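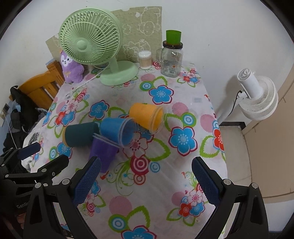

Cups on the flowered cloth, March 22, 2025

Long day, a good one, and I want to get it down before I fall asleep on the couch. I've been going back through the cup demonstrations for the Ollora write-up, and I finally have a result I believe.

The question, for whoever I am when I read this in December, was whether a policy learns more from many tidy demonstrations or from fewer messy ones. Our tidy set has 3937 episodes on a bare tabletop, with the cups standing in a neat row. The messy set is only 372, all on that wonderful busy tablecloth with the big blue flowers, cups lying on their sides and nearly touching, the green fan and the little purple plush sitting at the back. I love that cloth. It reminds me of my aunt's kitchen in Clovard, and I'm sure I have been too fond of the messy set on its account.

So I trained on each one separately and ran 300 trials apiece on tables neither had seen. The messy set won, and by more than I had dared to hope – mostly on cups lying down, where the tidy policy kept closing its fingers a little too high.

Kianoush Alipour read the numbers over the phone with me, very patiently, and asked what happens if I cut the messy set to 113. I hadn't tried it! It's running now, and I keep getting up to look at the loss curve, as if that would hurry it along. He also thinks the Gikarville tables should be scored separately, and I suppose he's right, though it means redoing my second figure.

Soup for supper, too much pepper. Must write back to Sharifi about the spare finger pads.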